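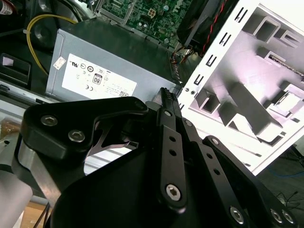 I've been playing one record most of this week, so I'm going to post a few things on it. It's Fovenach by Prernunow. Eight songs, 31 minutes.

Prernunow is a four-piece: guitar, bass, drums, and a pump organ that needs a second person to help carry it up stairs. Oranuch Noiphan sings and plays the organ. She writes the words too.

It came out June 1, 2022 on a small label called Dullard. The first pressing was 75 copies on vinyl. I have one because I was standing next to the merch table when they opened the box.

Side one opens with "Salt Road." The organ holds one chord for almost a minute before the drums come in. On a first listen I thought the song had stalled. Now it's the part I wait for.

The drums on "Salt Road" are brushes on the snare and a very soft kick. If you're listening on a phone speaker you won't hear the kick at all. Try headphones.

Second song is "Your Mother's Handwriting." It's the single, if a band this size has singles. 3751 plays last time I looked. I'd guess a good share of those are mine.

The chorus is five words and she sings them a little differently each time. The third time she drops the last word and lets the guitar finish the line. They do it the same way live.

I saw them in December at Mazurek, the upstairs room with the low ceiling. There were two openers and they both ran long, so Prernunow got 35 minutes. They played the album in order and left one song out.

The one they skipped was "Ferry Prices." I asked Noiphan afterward and she said the organ had a reed that wouldn't sound and it was the note the whole song sits on. She'd found out at soundcheck.

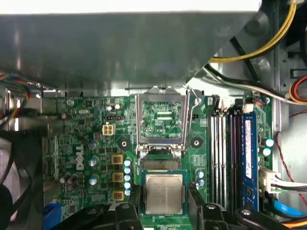
She sang "Lamp Oil" without a microphone. People near the bar were talking through the first verse and had stopped by the second. The bass player sat down on the edge of the stage for it.

On the record "Lamp Oil" has a cello part and I'm less sure about that. It's a nice part. I just think the song was already full. A friend of mine says the cello is the best thing on side two, so take your pick.

Side two is slower overall. "Hill, Hill, River" is the only one with any real pace to it, and it goes by in under two minutes. I'd have put it third from last. They put it first on the side.

A few people have asked what they sound like. Folk songs with long gaps in them, played by people who I think used to be in louder bands. The guitar player leaves the amp turned up and barely touches the strings. You can hear the hum between phrases.

The recording was done in a grange hall over four days. The liner notes list the room before they list the players. There's a door closing at the end of "Salt Road" – they left it in.

The liner notes also have a typo in the words to "Ferry Prices." It says "tied" where she clearly sings "tide." Or maybe that's on purpose. It works both ways and I didn't think to ask.

Dullard did a second run after the first sold out, 283 copies, with a gray sleeve where mine is cream. Same master as far as I can hear. The gray one has a lyric sheet on heavier paper.

I would not pay extra for the cream one. I've seen it listed at prices that make no sense for a record you can still buy new.

Last song is "Fovenach," the title track. No drums. Two voices, and the second one is the bass player, who doesn't sing anywhere else on the album. He's slightly flat on the long note and I wouldn't change it.

If you only have time for one, play "Your Mother's Handwriting." If you have time for two, add "Lamp Oil" and tell me what you think of the cello.

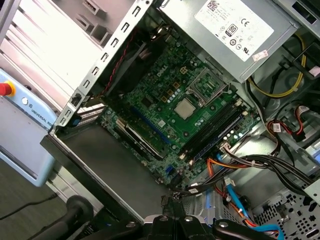 Dell tower with the side panel off.

Someone asked about the earlier EP. It's three songs and it's rougher, with a drum machine on two of them. An early version of "Hill, Hill, River" is on there at half the speed. Worth hearing once you know the album version.

The label says there's a new one being mixed now. Same hall, same four people. Noiphan mentioned at the show that she has more songs than will fit on one record and they haven't agreed on which to cut.

They're playing Mazurek again and I have a ticket. Doors are at seven. I'll post the set list when I get home.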